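Kultel greeting card fair, quick writeup before I forget it all

Typing this on the train home so excuse the spelling. I went for the cards. Came back with cards, a headache and a very large roll of wrapping paper I have nowhere to put.

For anyone who hasn't been - Kultel is the August one, card makers and small print shops, a bit of gift wrap and ribbon, and the workshops on how to write the things. Doors at 10, I got in at 10:20, line was already past the coat check. Tickets are 5 at the door and they only took cash again. Bring cash.

Main hall

Loud. Warm. The big publishers are right by the entrance and I skipped them, you can see all that in any drugstore. Went straight to the back wall where the small tables are.

Ekell first, as always. Birthday cards, mostly for family, and they have finally done more for the relatives everybody forgets. Godmother. Stepbrother. Great-aunt. There was a "for my sister's husband" one that made me laugh out loud next to a stranger. Blank inside, most of them, good heavy stock. Ragnvald Backlund was on the stand and said they have 485 designs in print now, 26 of them new this summer. I bought nine. Meant to buy three.

Next to them Grønli, letterpress, very plain, lots of white space. Sympathy and thank you cards. Nice, but pricey, and the envelopes are an odd size so you'd need extra postage. Asked about that and got a shrug. Pretty shrug, pretty cards.

Flutemeck had pop-ups. Kids three deep around the table, couldn't get near it until after lunch. The cake one where the candles fold up is good. The dinosaur was already bent on the sample so I'd worry about the mail.

The writing workshop

This was the reason I booked. Eimear Buckley, 11:30, small room upstairs, "What to write when you don't know what to write". Every chair taken, people on the window sill. Notes as I scribbled them:

Start with the person, leave the occassion for later. One thing you remember about them from this past year. Even a small one.

Say their name. Sounds obvious, then she had us look at old cards we'd brought along and half of mine just said "Happy birthday! Love from us all".

For teens - short. No advice. No "I remember when you were this tall".

For someone you haven't talked to in a long time, don't apologize for three lines. One line, then get on with it.

Read it out loud before you seal it.

Then we had ten minutes to write a real one. I did my nephew's, he's going off to college, and I got a bit teary over it, which I did not plan on at 11:55 in the morning in a room full of people with gel pens. Folke Solheim, who I had only met in the line, wrote one to his brother and read it to the group. Lovely. Four sentences.

Would go again. Would like it to be an hour and a half though, she had to rush the wedding part and I have two of those coming up.
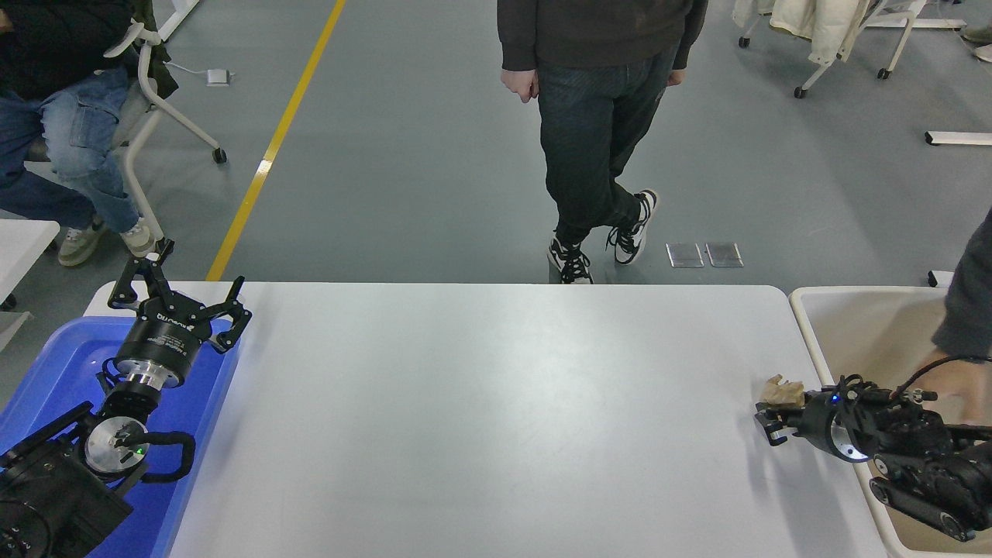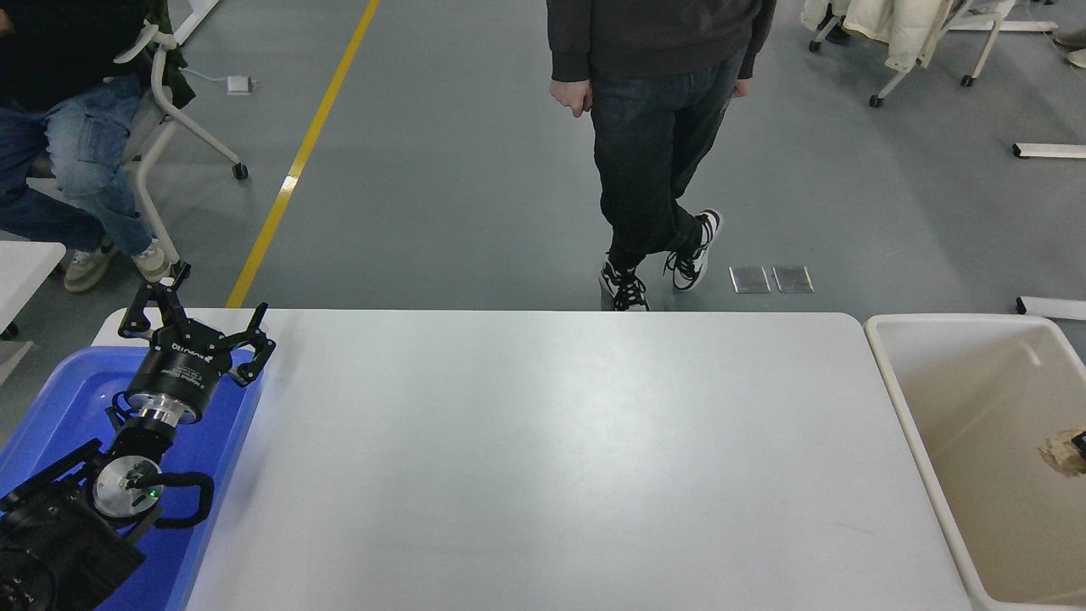
Lunch and the swap table

Food was sandwiches, gone by 1. I got egg. Coffee OK.

The swap table is the best idea they ever had. You bring spare cards you'll never send, you take the same number. I brought a stack of Christmas ones with glitter and went home with plain ones and a really nice get well card with a heron on it. Signe Viklund was running it and said 400 cards had changed hands before noon. Believe it. If you go next year get there early, by 2 it was mostly babies and golf.

Afternoon

Hand lettering demo with Ottar Rønning. I stood at the back and saw mainly hats. What I did catch - slow down on the upstrokes, use a cheap brush pen to practice, and put a ruled sheet under the card stock if it's thin enough to see through. He sells a practice pad too, I got one. Will report if I ever open it.

Envelope lining bench was fun, do it yourself, scraps provided. Glue stick, trace, trim a little off the edge so the flap still closes. Mine doesn't close.

Gripes

Only one restroom on the ground floor. Hall map was printed upside down on the back of the program. And please, somebody put chairs near the gift wrap, my friend's mother was looking for one the whole afternoon and ended up on a box of tissue paper.

Left at 4:15, feet done. Nine cards from Ekell, two Grønli (yes I caved), one candle cake, teh pad, the wrapping paper. Over budget.

Wedding verses next, if Eimear does the longer session in spring. I've asked to go on the list.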